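Section 4. Clearing Surfaces in Guest Rooms

This section applies to all rooms at the Gatby and Murkeck guest houses. Complete it before bed linen is changed.

4.1 Disposable items

1. Begin with paper goods. Check each cup for liquid before lifting it.
2. Hold an upright paper cup at its sides. A cup that is dented or creased near the base is not to be returned to the guest tray, even if the printed pattern is intact.
3. Pick up used tissue separately. Do not push tissue into a cup that still contains liquid.

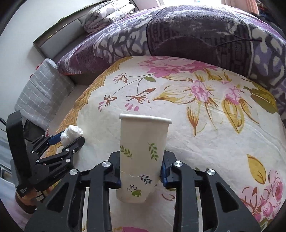

4. Place cups and tissue in the room waste bag. The standard bag is Vonmont size 2. Tie it when it is three-quarters full.

Note: Patterned covers hide small items. Pass a flat hand over the whole cover, including the border, before moving on.

4.2 Boxes, cloths and trays

1. Close the lid flap of any cardboard box before carrying it. If the flap will not stay down, keep the box upright.
2. Look inside every white box without printing. Guests often use these for jewelry or medicine.
3. Gather crumpled cloths and shake each one out over the bedspread. Check for tags.
4. Carry ceramic trays with both hands and set them down on the dresser.

Caution: Do not stack boxes on ceramic ware.

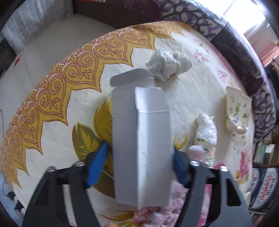 Lợi Lương asks that empty boxes be left on the dresser for one night before they are flattened, as guests at Murkeck have returned for them after checkout. This request has been adopted for both houses.

5. Record any item kept for a guest on Form 582 and leave the form with the front desk.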